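Buenas prácticas para trabajar con un robot en el fregadero

Esta guía recoge los pasos que seguimos antes y durante una sesión de manipulación en cocina. Empiece por el suelo. Cables y mangueras que cruzan la zona de paso se recogen o se fijan, y quien esté sentado cerca debe saber que el brazo va a moverse.
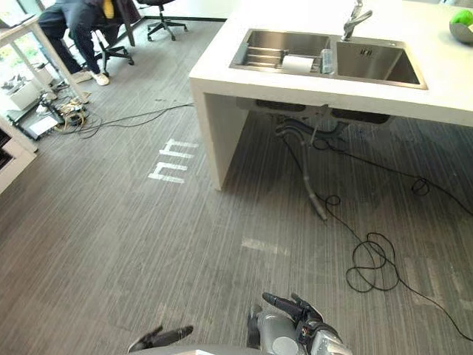 Gromthorpe, mayo

1. Marque el alcance máximo del brazo y sume 10 cm de margen. En nuestra isla el límite quedó en 122 cm.
2. Acuerde quién tiene la parada de emergencia. Esa persona no hace otra tarea – ni siquiera anotar.
3. Revise la pinza antes de dar tensión a los motores. Mire los dedos, las piezas de contacto y los cables finos de la muñeca.
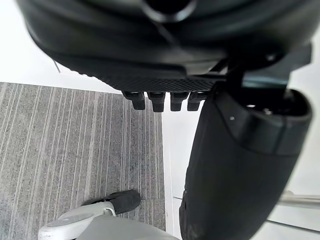 Vista desde la muñeca, con la moqueta al fondo.

4. Mueva la muñeca en vacío, a velocidad reducida, y compare la imagen con la anterior. Durante el giro el fondo puede salir borroso; las piezas de la propia pinza deben seguir nítidas. Si no lo están, limpie la lente y repita.
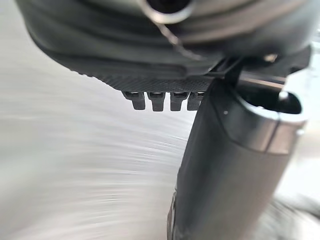
MANIPULACIÓN DE VAJILLA

5. Separe alimentos y vajilla, cada cosa en su cubeta. La regla viene de la ficha 92 de Dondmont, revisada por Birdie Begay.
6. Coja los platos por el borde y compruebe el agarre antes de levantar.
7. Mantenga el grifo cerrado mientras el brazo esté dentro de la cubeta.

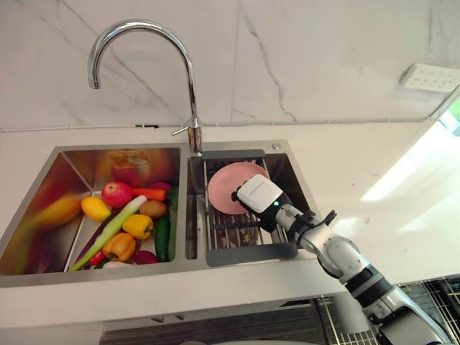
8. Al terminar, lleve el brazo a reposo, corte la tensión y espere a que se detenga del todo antes de meter las manos.
9. Anote los incidentes en la hoja 161, también los agarres fallidos sin daños. Las hojas se guardan con el registro de mantenimiento.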